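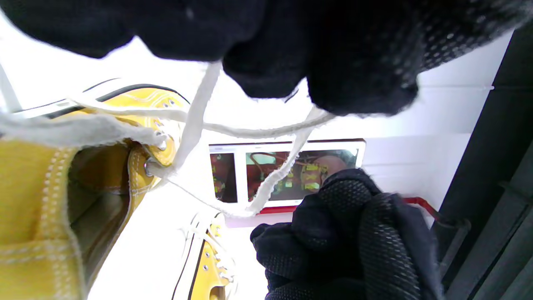
Volume 79, page 168

Postance Extends Footwear Repair and Reuse Program

The town of Postance will extend its footwear repair and reuse program through the end of May, the Department of Public Works announced Thursday. Residents may bring canvas, leather and athletic shoes to the Cuvonlow Street transfer station between 8 a.m. and 2 p.m. on any day the station is open.

Pairs judged fit for further wear are cleaned, fitted with new laces or insoles where needed, and passed to the Lagman Family Center for distribution. Shoes beyond repair are sent to Arnix, the town's contractor for textile recovery. 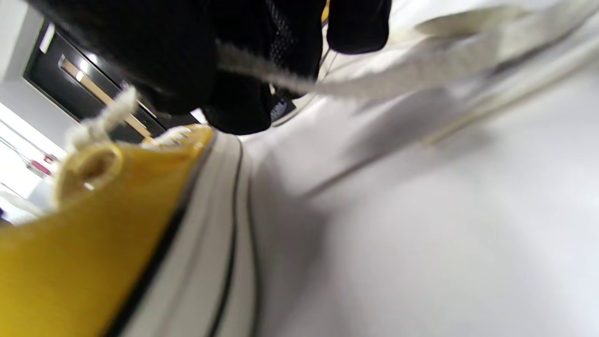 The department reported that 2000 pairs have been accepted to date, of which 168 could not be repaired. Under the current agreement the town pays no hauling charge on footwear delivered in sealed bags.

"Shoes are a small part of what we collect, but they are difficult to process once they are mixed with household trash," said Mark Anthony Salazar, director of public works. "We ask residents to tie each pair together before drop-off."

Ski boots, skates and rubber waders are not accepted. Questions may be directed to the department at extension 2086.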